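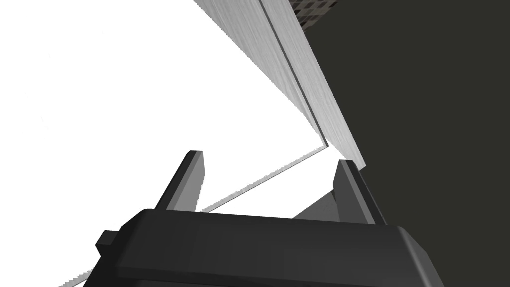 Thursday, listening poll. Reader votes for the new-release ballot closed at noon with 335 valid entries, 232 of them for the Ignacio album. Lies Van Loon removed five duplicates before the count.
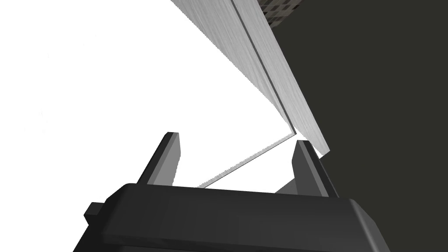

The Felach single was entered under two spellings, and its votes have been merged. Prasetyo Sinaga will correct the ballot form before the next round opens. Kellex release date still to be confirmed.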